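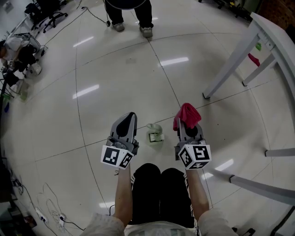
Home > Floor Care > Reviews

Someck flat mop, 12-inch head: two months on glazed tile

The Someck is a flat mop with a telescoping aluminum handle and a hook-and-loop head. I used it from September on 200 square feet of glazed tile, mostly kitchen and hall, with plain water and then with a neutral cleaner diluted per the label.

Pickup of fine dust is good. Dried coffee needs two passes and some downward pressure, and the swivel joint folds under if the handle drops below some 60 degrees. The older Kuddale mop holds its angle better but leaves a wider damp track along baseboards.

Streaking depends almost entirely on how well the pad is wrung. A pad straight from the bucket left visible lines on glossy tile; a second wringing removed most of them. Grout lines stay dirty either way - a flat pad rides over them, and a brush is still required.

The pads shrank slightly after the first hot wash and then held their size. The handle lock slipped once at full extension. Tightening the collar a quarter turn fixed it.

Rating: 3.5 out of 5. Buy spare pads with it.

Reviewed by Hannelore Danzer

Get new reviews by email. Unsubscribe at any time.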